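About Lacerda

Lacerda is a night school for people who want to repair clocks, or who have a clock at home that has stopped and are tired of hearing about it.

We began in two rooms over the old Orkimness shoe store, with one lathe and a landlord who did not care for chimes. The lathe is still with us. The landlord was replaced by another landlord, who feels the same way.

The basic course runs for 144 hours, spread over two winters. It starts in November, when people are willing to sit indoors and be corrected. You will spend the first month filing a piece of brass flat. It will not be flat. We will tell you so, kindly at first.

After that come pivots, mainsprings and the striking train, then a clock of your own choosing. Please choose a small one. The stairs are narrow and we have all carried enough.

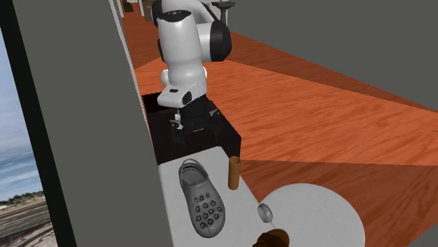

Tweezers are the tool students most often get wrong, and they usually blame the tweezers. A good grip comes from the wrist and from patience, with the points kept fine and only slightly apart until there is something to close them on. The pale little fingers at the end of that white and black arm have the right idea, pointing straight down and held a touch open. Most beginners go in wide, at an angle, and then spend the evening on the floor with a flashlight.

Visitors are welcome on class nights. Ring twice, as the bell is also being repaired.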